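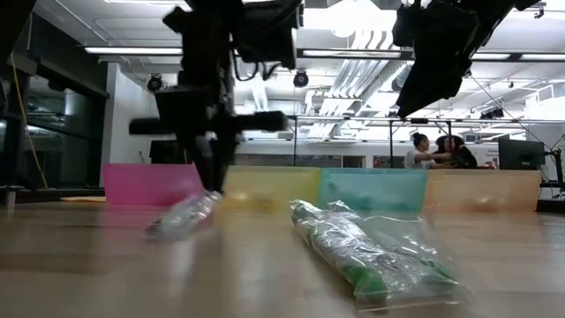
22 September 2026

Grasside from six until closing. Third evening this month on the two-arm table.

Started with the homing problem. Since I swapped the shoulder servo on the right arm, the joint has come up with an offset on every cold start, and it differs from one start to the next. Power cycled 6 times and wrote down the encoder value each time. Spread of 123 counts. The left arm, same firmware, same cable length, stays inside 2. So the software is fine and I should stop editing it.

Pulled the horn off the new servo. The splines are clean. The set screw had no thread locker on it, which is my fault and nobody else's. Cleaned it, applied a drop, torqued it by hand, left it alone for the cure time and did cable work in the meantime. Repeated the test afterward. Better, but I don't trust it until it has run warm for a full evening. Limsakul sells a horn with a clamp instead of a set screw. Added to the order list with two spare fuses.
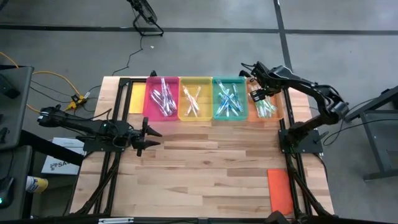 Reach is the next limit. I want either arm able to serve the whole row of bins, and at present the software clips the travel well before the far end. The numbers in the config are from the old, smaller table and I never redid them. Measured from each base plate to the bin centers and entered new limits. With the right gripper parked over the orange bin, the elbow bulges out past the edge of the table on that side, so a person walking by can be hit by it. I had been treating everything outside the rail as free space for people and everything inside it as space for the arm. Wrote a keep-out for the elbow as well as for the tool. Prulotton accepts this as a second volume on the same joint chain, but the manual has the sign of the z offset backward. Noted in the margin of our copy.

Speed limit stays at 400 mm/s until the elbow volume has been tested. Nele Prins wants it higher. She is probably right about the arm and wrong about the table, which still rings after a hard stop. I would add a diagonal brace before touching the number.
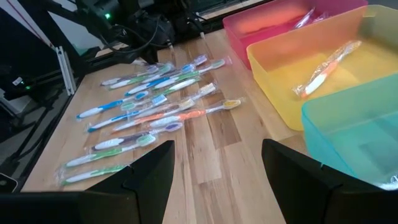
She also asked for a proper list of test items, as we keep taking whatever is on the shelf and then can't compare one evening with the next. Agreed. Anything in a clear wrapper is a bad choice for tuning grip force: the wrapper slides over what is inside, and the finger position at contact tells you very little. Good choice for testing the vision, for the same reason that the vision dislikes it. The glare on the plastic moves when the wrist moves. Where packages overlap, Sterutness returns one long outline for the pair and places the grasp point on the crossing. Raised the minimum separation in its settings and lost the small items. Put it back. This needs two passes, one coarse and one close, and I have not written the second.

Nathalie De Bruijn has offered to print softer finger pads. Sent her the finger drawing and the hole spacing. Told her to leave the tip profile alone, as the approach heights depend on it.

To do before next time:
Log encoder offset, cold and warm, both arms.
Check elbow keep-out at low speed with a hand on the stop.
Tie the cable loops higher on both arms.
Ask Nele for the list in writing.
Brace, if it can be done before December.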